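Home | Features | Food | House | Back Issues | Subscribe

Print this page | E-mail this story

The Burger That Never Gets Cold

Play food is back on the table. Grown-ups are buying it too.

By Marianna Śliwiński

Start with the lettuce. That's what collectors look at first, and it's where the cheap ones give up. A flat green disk, no ruffle, no effort. A good toy burger has a bit of a frill. A good toy burger has a shine on the bun, like somebody brushed it with butter.

I went to the spring toy swap in Mistden with a short list and a tote bag. Came home with a full tote bag. The list is still in my coat.

There were 169 tables this year, up from a hall that used to fill half that. Doors at nine, coffee gone by nine-thirty. Trains in one corner, dolls down the middle, and along the back wall the kitchens. Tiny stoves. Tin kettles. Felt ravioli, which I did not expect to want. And burgers, burgers, burgers.

Why burgers? Ask three dealers, get three answers. Color, said the first. Brown, green, yellow, brown again, it reads from across a room. Second one said kids know it before they know what's in it. The third was eating a real one and waved me off.

Prices run all over. A plain molded burger goes for pocket change. A boxed picnic set from Kyriakidis, the small maker that shut its shop before I was born, had a tag of $600 and a crowd two deep. Every piece there, even the pickles. I held a pickle. They asked me to put it down.

The plates are a whole other argument. Purists want white, with the maker's mark on the back. I like pink. Coral, salmon, whatever you call it, the shade of a bathroom in a beach motel. Gronine made thousands of those in its last good decade, and most of them have been sat on, chewed, or left out in the yard. Scuffs don't bother me. A plate with no scuffs never had a party.

If you are buying for an actual child, skip the boxed sets. Get one plate, one burger, a cup. Wipe them with a damp cloth and dish soap, let them air dry, and keep them out of the dishwasher, where the paint goes first. One-piece burgers survive better then the stacking kind. The stacking kind is more fun. You will be looking for the cheese under the sofa till March.

Boronholm, two towns over, holds its own swap in the fall. Smaller, 200 visitors on a good year, better pie. I'm told there is a man there with nothing but toy eggs. I have cleared teh weekend.

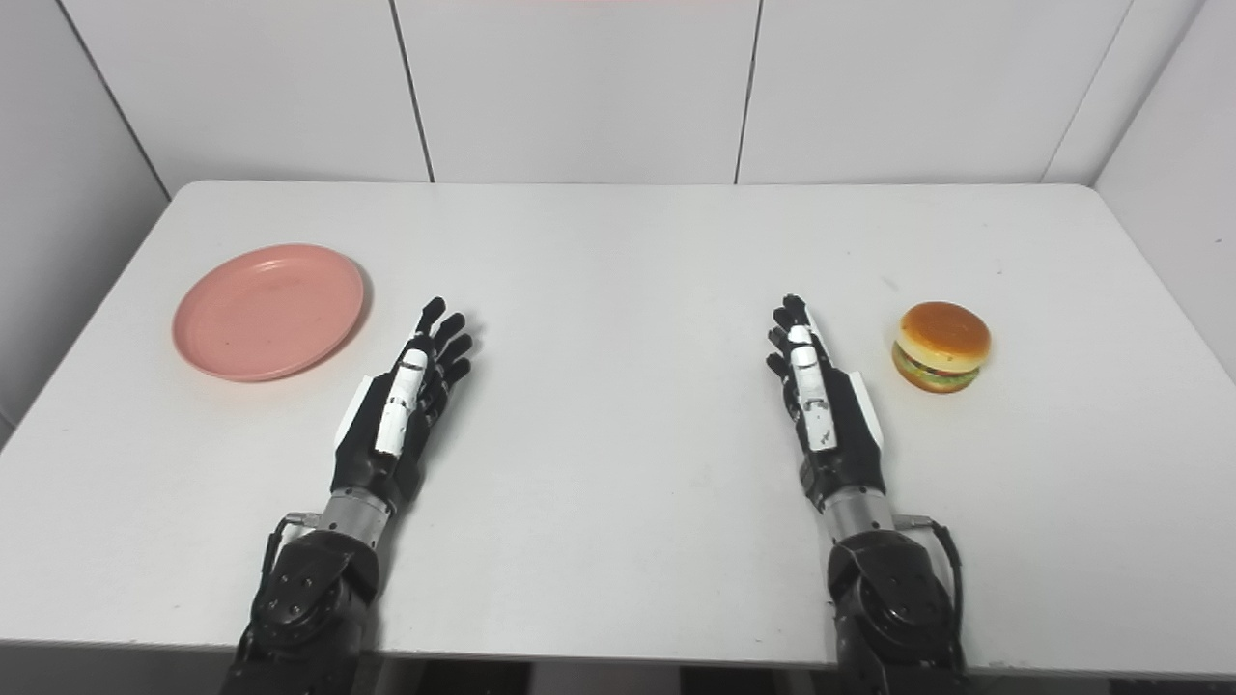 Pink plate, glossy bun, a little green showing in between.

Contact us | Copyright, all rights reserved | Back to top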